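Drideck Folding Table: Set-up Guide
Reading time: 3 min

Section 5. Leveling and surface care

Complete Section 4 before starting. All legs must be fitted and hand-tight. Clear the top before turning or tilting the table. 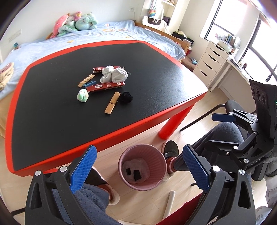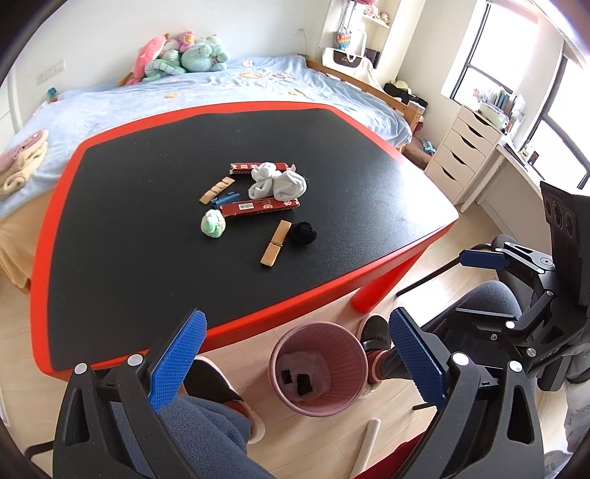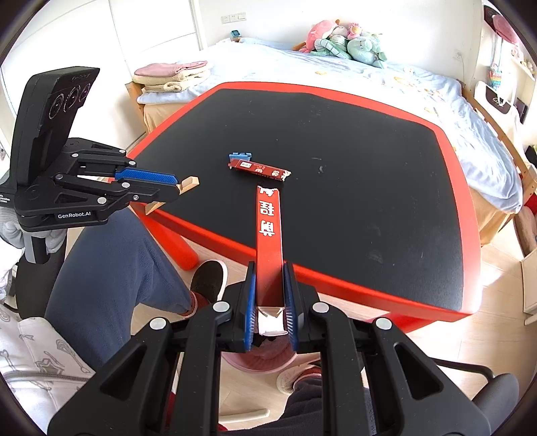

Black top with red rim, all three views.

Can the table be leveled on carpet?
Leveling on carpet is possible, but the pile compresses under load. Wait 3 days after placement, then repeat steps 2 to 5.

5.1 Leveling

1. Move the table to its final position. Lift it; do not drag it.
2. Place a spirit level across the short side of the top.
3. Turn the foot on the low side counterclockwise until the bubble is centered. One full turn raises the corner by 1.5 mm.
4. Repeat along the long side.
5. Press down on each corner in turn. If the table rocks, adjust the foot diagonally opposite the low corner.
6. Tighten the lock nuts with the Tilley wrench supplied (part 114).

CAUTION: Do not extend any foot by more than five turns. The thread may pull out under load.

Note: Caldeira feet (part 159) have a finer thread. Allow two turns for each turn given above.

5.2 Cleaning

1. Remove dust with a dry cloth.
2. Wipe with a damp cloth and mild soap. Dry at once.
3. Do not use scouring pads, acetone or wax polish on the top or rim.

Note: Fine scratches in the top do not affect its strength and are not covered by the Gadindale surface warranty.

Continue with Section 6, Folding and storage.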